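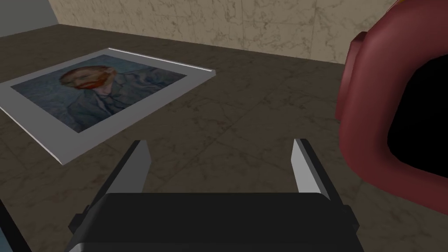
Thread: Palla sim, wrist pitch runs away near walls, then gripper ignores close command

n_akl
Posting this in case someone has met it before. We run the Palla arm model in simulation, in the marble room that ships with the Brenside scene pack. Parallel gripper, wrist camera, physics at the default step. The task is plain: approach a flat object on the floor, line up, close, lift.

In a batch of 1,000 episodes, 200 ended with the wrist pitching up during the approach and staying there. The fingers remain at full opening. The close command is in the log, the controller acknowledges it, and the joint positions do not change. No collision is reported. The episode then runs to the time limit and is written out as a normal timeout, so our failure count looked fine until I went through the wrist views by hand.

Build is the February one. I have not tried an older build.

clekwood_dan
What is the time limit, and does the pitch start at the same step each time?

n_akl
Limit is 2,120 steps. The start varies. It always comes after the arm has turned towards a wall, never over the open middle of the room.

Segundo Paucar
Check the joint limits before anything else. If the inverse kinematics solver lands on a solution near the wrist limit, it can flip to the other branch, and from the camera that looks like a sudden pitch. I would expect a jump in joint 5 within one or two steps.

n_akl
Checked. Joint 5 moves smoothly over several dozen steps and stops well short of the limit. There is no jump in any joint. I also logged the solver residual and it stays low throughout, so the arm is going where it has been told to go.
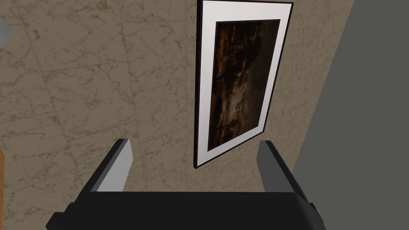 By then the target pose itself is wrong. The planner asks for a point above floor height with the fingers directed at the wall, and the controller obeys. The question is where the planner gets that pose.

cao_user
Which pose estimator? If it is the one in the scene pack, it fits a plane to the depth points and takes the normal as the approach direction. With a flat target on a flat floor, that is fine. Bring a wall into view and the largest plane can be the wall. We had the same fault on a bin task. Our fix was to reject any plane whose normal is more than a set angle from vertical.

Segundo Paucar
That does not explain the fingers. A bad target pose should still let the gripper close, on air if need be.

cao_user
It does if the close command is gated on arrival. The pose is behind the wall surface, the arm never arrives, the gate never opens. The acknowledgement only means the message was received. Look for a flag called something like wait_for_pose.

Segundo Paucar
I don't agree that this should be patched with an angle threshold. The threshold hides the fault in this room and it will come back with the first sloped surface. The estimator should be given the object mask and should fit only the points inside it. Also, a pose inside solid geometry should be refused outright. On a real arm that is a drive into a wall at whatever force the controller allows.

cao_user
Agreed on refusing the pose. On the mask, not everyone has one. The threshold is four lines and can go in today.

n_akl
The flag exists and it is on by default. I turned it off for a short run: the gripper closes on command, with the wrist still pitched up. So there are 2 separate faults, the plane selection and the gate. I have turned it back on, as I would prefer a stuck gripper to one that closes at the wrong place.

clekwood_dan
The third fault is the logging. A command that is acknowledged and then held should not be written out as an ordinary timeout. We had training data spoiled by exactly that. Have you pulled the 200 from your set?

n_akl
Pulled, yes. They are tagged and kept apart. I am now going through the remaining episodes for cases where the arm recovered by itself, which would be marked as good and may not be.

Segundo Paucar
For those, plot wrist pitch against the height of the target pose. Any run where both rise together before the grasp is suspect, whatever the result says.

n_akl
Done on the first part of the batch. A handful show it. The mask version is running overnight with the same seeds and the gate left on. I will post the pitch plots for both versions with the config file.

cao_user
Please include the depth clipping range in the config. Ours was set too long and it made the wall problem worse.

n_akl
Will do. It is at the default at the moment.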